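Drusthorpe Bathroom and Storage Program
Progress report to the Hrytsenko Fund
Sunday, June 10, 2018

Period covered

This report covers the work done since the April payment. The grant pays for small bathroom fit-outs and for setting out the toiletries and cleaning items that go with them. Wamimcombe supplies the furniture and Gastorine handles delivery and fixing.

Work completed

Of the 41 bathrooms in the plan, 33 now have their wall cabinet and vanity in place. The remaining eight are waiting on wall repairs, which are outside the grant. We have asked for dates and will pass them on when we have them.

The standard set has not changed from the one agreed at the start. It is a white mirror cabinet with open shelves on the left, a white vanity with a ceramic basin, and a chrome single-lever faucet. Gray walls were kept wherever the existing surface was sound.

Arranging the shelves took longer than planned. The first layout put everything on the rim of the basin, and people complained that they had nowhere to set down a cup or a razor. The second layout uses the cabinet shelves for bottles and boxes and leaves the rim for one or two things in daily use. Bathroom 12 was used to try it. 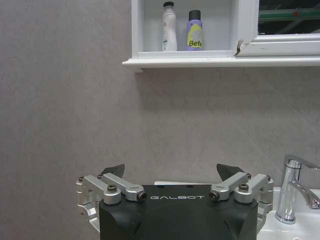
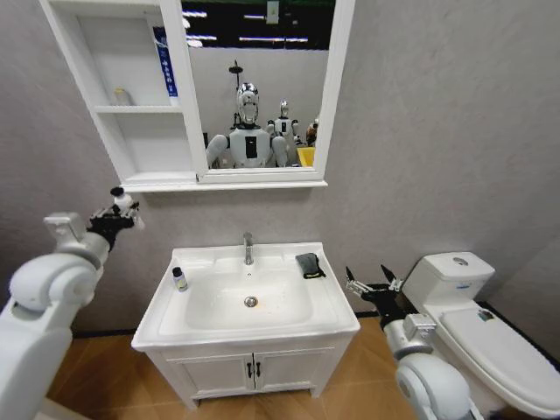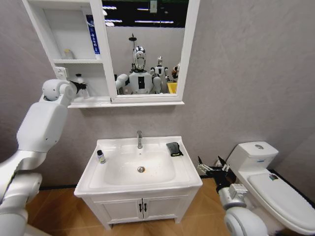 Bathroom 12, wall cabinet with open shelves.

Shelf layout

The tall items go on the upper shelf and the small bottles on the lower one. We looked at adding a rail to the front of each shelf and decided against it — the shelves are easier to wipe without one. The ledge under the cabinet is to be kept clear.

Dark gray cloths are being issued with each set. They are to be folded when not in use. A hook inside the vanity door was suggested and will be tried in two of the remaining bathrooms.

Problems

Rust-colored marking has been noted at the drain in bathroom 12. We do not yet know the cause. The drain will be cleaned first and replaced if the mark comes back.

Two cabinets arrived with scratched mirrors and were exchanged by Wamimcombe at no charge. One delivery went to the wrong building and cost us a day.

Spending

Cabinets and vanities are within budget. Fixings and sealant are over by $1439, mostly for older walls that needed longer anchors. We propose to cover this from the delivery line, which is underspent.

Next steps

Fit the eight remaining bathrooms once the walls are ready.
Apply the second shelf layout to all bathrooms fitted before April.
Clean and recheck the drain in bathroom 12.
Send the final list of items per bathroom to the Fund with the next report.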